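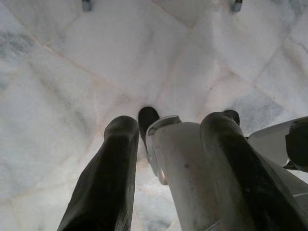
Flollach Padded Finger Set for Two-Finger Grippers

Black rubber-padded fingers with rounded tips, sold as a matched pair. They fit any parallel gripper with the Flollach slide mount and can be changed without taking the gripper off the arm.

Available in two grades. Soft is meant for glass, fruit and thin packaging. Firm is meant for tools, blocks and anything with a hard edge. The two grades look the same once fitted, so check the letter moulded on the inside of the mount before you tighten the screws.

In the box

Two padded fingers, one grade
Four mounting screws and a hex key
Fitting sheet with torque settings

Specification

Finger material: moulded rubber over a steel core
Colour: black
Weight: 400 g per pair
Recommended pad life: 2,000 grip cycles at full force
Mount: Flollach slide mount, type 6

How they compare

Rosalie Imhof tried both grades at our Skonolville workshop against the bare metal fingers supplied with the gripper. The same arm, wrist camera and controller were used throughout, and only the fingers were changed.

The bare fingers were the quickest to set up and the worst at holding anything smooth. A drinking glass slid at low force and we stopped before trying it at high force. The soft grade held the same glass at the lowest setting. It was less good with a 13 mm spanner, which turned in the grip when lifted by one end. The firm grade held the spanner level but needed a higher setting for the glass.

For mixed work we suggest the firm grade. If most of what you pick up is light or breakable, buy the soft.

Using them with a wrist camera

The pads are thicker than the bare fingers and take up more of the lower part of the view. Tamás Takács, who wrote the fitting sheet, recommends repeating the hand-eye calibration after fitting them. Pale, shiny floors and worktops can also upset automatic exposure and leave black pads with little detail. Fix the exposure by hand if your software tracks the fingertips.

Care

Wipe with a damp cloth and mild soap. Do not use solvent. Dust and light specks on the rubber do no harm, but grit should be brushed off before gripping glass. Replace both fingers together.

Delivery

Orders are sent from Skonolville. The soft grade is in stock. The firm grade is on back order until September, and orders placed now will be filled in turn.

Page last updated June 4, 2022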